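# Zurkness two-arm kitchen set: data card and rules of use

Maintained by Xiaoyan Luo and Everett Pruitt, Dirico

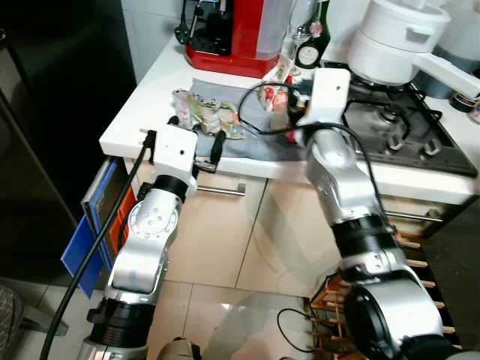 When does an episode have to be thrown out?
An operator discards an episode if an arm touches a person, if a cable pulls tight, or if the stop button is pressed for any reason. Slow or clumsy runs are kept and marked as such.

## Contents

The August release covers 46 tasks in 13 home kitchens, all done with two arms working at a counter. Items are ordinary groceries and kitchenware.

## Rules for recording

- Two people per session. One operates, the other holds the stop button.
- Stove off at the knobs before the arms are powered.
- Speed limit stays at 25 percent near glass.
- Route gripper cables so they can't catch on a handle or a burner grate.
- Don't tidy the counter between attempts unless the task sheet says to.

## Labels

Each episode gets one outcome: done, partly done, failed. Disputed labels go to Hnat Kuzmenko, who checks them on Friday.

## Known gaps

Wet dishes are rare. Lighting notes are missing for the Tultbridge kitchens.

Last updated: August
2 comments | 13 shares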